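Interim Progress Report: Teaching Household Tasks by Remote Control
Prepared by Werkurer for the Flollevness program office
19 March 2022

1. Work in this period

Since the last report, the project team has moved from table-top exercises to the laundry task set out in the work plan. An operator guides a two-armed robot by remote control through loading a front-loading washing machine from a basket on the floor. Each session is stored with its camera views and joint positions, and becomes training material for the Botov control software. 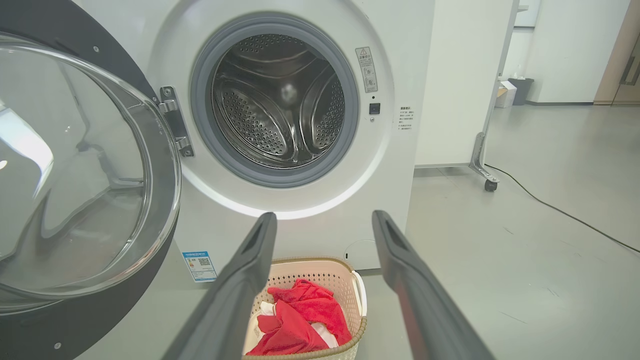

The target for this phase is 900 accepted demonstrations. An attempt is accepted when the operator completes the full task without a restart and the recordings from all cameras are in step. Rejected attempts are kept separately, as the Yusof review group has asked to study them.

2. Operators

Training was extended to 19 operators. New operators complete 100 practice runs before their work counts toward the total - a higher threshold than first proposed, adopted after early recordings showed long pauses and repeated grasps. 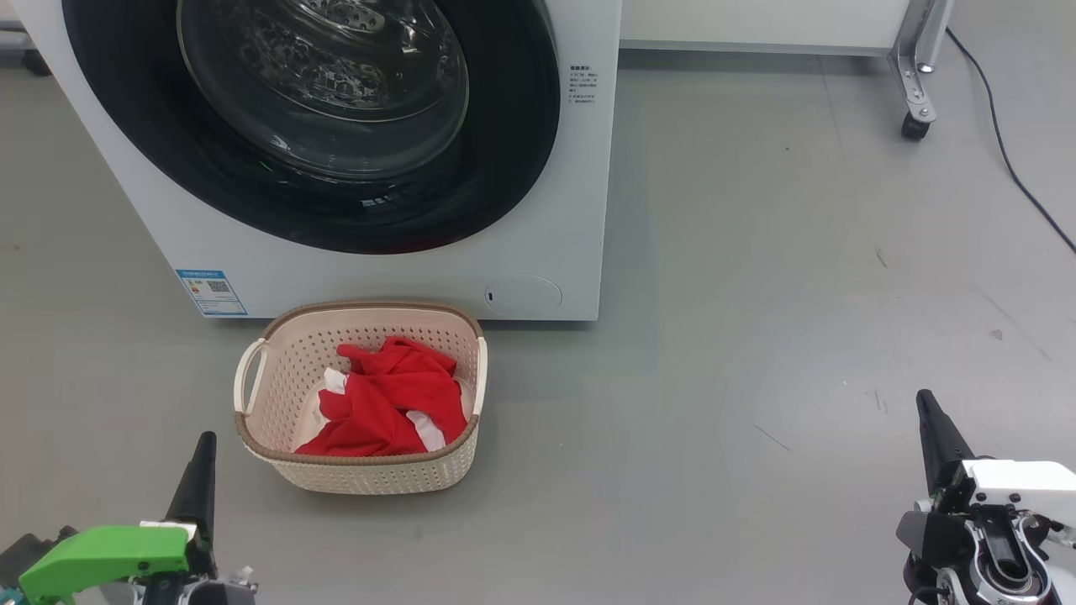
Reaching down to floor level remains the slowest part of the task. Operators report that depth is hard to judge from the head view alone, and most now switch to the wrist views for the final approach. The written guidance has been changed accordingly.

3. Next steps

Door handling will be recorded as a separate skill, with its own start and end positions.
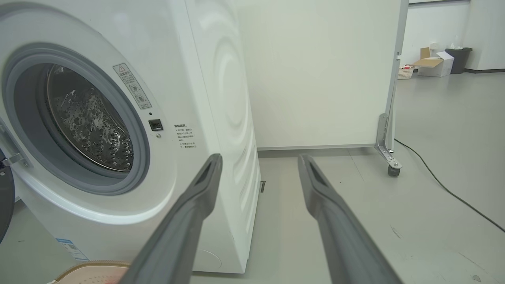 Collection will continue under the present protocol until October. The combined target across all household tasks stands at 3000 demonstrations, and no change to the approved budget is requested. Storage costs are under review and will be covered in the next report.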